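Umik Asks Ukatdale to Clear the Counter, One Drawer at a Time

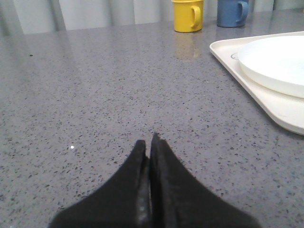
UKATDALE, January – Home storage shop Umik will open its second annual Junk Drawer Amnesty this month, giving residents a place to surrender dead batteries, mystery keys and soy sauce packets with no questions asked.

Last year's event took in 1,419 keys. Their owners could name the lock for 57 of them.

"People came in looking like they were turning themselves in," said Carla Nassar, founder of Umik. "One man kept his takeout menus in date order. We let him keep those."

The amnesty runs daily until 6 p.m. at the Umik store on Drarilley Street. Batteries and cables go to recycling, and keys will be melted down by local sculptor Yolanda Casado, who has promised the town a bench and declined to say what kind.

The first 1,000 visitors get a free drawer divider. Umik accepts that most of these will end up in a drawer.

Twist ties are welcome. Fondue sets are not, following last year.

Media contact: Carla Nassar, Umik, Ukatdale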